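Sondevetti two-hole punch, lime green – my review after one month of use

Posted on February 24, 2021

I bought this hole punch for my desk at work, because my old one was leaving half circles hanging on the paper and I had to pick them off with a fingernail. The price was 19 dollars at the Ursu stationery store. I do a lot of filing, mostly reading texts and handouts that go into ring binders, so for me a punch is a tool of every day.

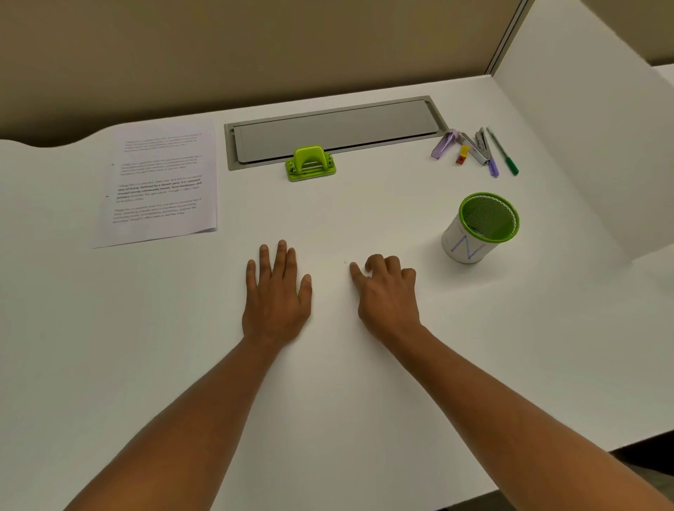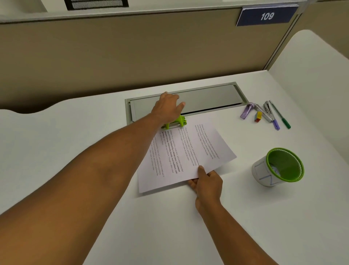 My desk at Rasdale is a shared one, and things disappear from it. For this reason I wanted a strong color. The gray punch I had before was often taken to another cubicle by mistake and came back after two days or never. The green one stands in front of the cable cover, and I can find it even when the desk is full of paper. Next to a purple staple remover and a silver stapler it looks almost cheerful. I would not pay more for a color, but here the black model has the same price.

Now the punching. The maker says 25 sheets of normal copy paper, 80 grams. I tried with 25 and it is possible, but I had to stand up and use the weight of my body, and the last sheet had one hole that was not clean. With a thin stack the work is easy. I put the flat hand on top, I push down, and there is a short dull click. For one sheet you need almost no force. If you usually punch thick reports, please look for a model with a long lever.

The paper goes in well. The mouth is wide enough that the sheet does not fold at the corner, also when I hold it with one hand only. What I miss is a good paper guide. There is one, a small plastic ruler that you pull out from the side, but on my piece it is loose and moves a little every time. After some pages the holes were not on the same line and the binder looked untidy. Now I fold the sheet very lightly in the middle and put the fold at the small arrow. This is slower, but the result is correct.

The metal parts feel solid and I saw no rust or scratches. The body is smooth and does not show fingerprints. Under it there is a rubber base that holds well on a white desk top and left no marks on mine. The same base is also the cover for the paper circles, and here I have my biggest complaint. It opens at one corner and it is very tight. The first time I opened it over my knees, and I was cleaning the carpet for a long time. Open it directly over the waste bin, and keep it low.

I compared it with the Jundus punch that we have in the copy room. The Jundus is heavier and its guide has a real stop, so it is better for large work. It is also more expensive and takes more place on the desk. For a few handouts in the day I prefer the small green one.

Good: easy to press, easy to find, stable, fair price.
Not good: loose guide, tight cover, 25 sheets is too optimistic.

I would buy it again for light office work. In March they should have a new version with a metal guide, and if the store gets it I will try it and write here.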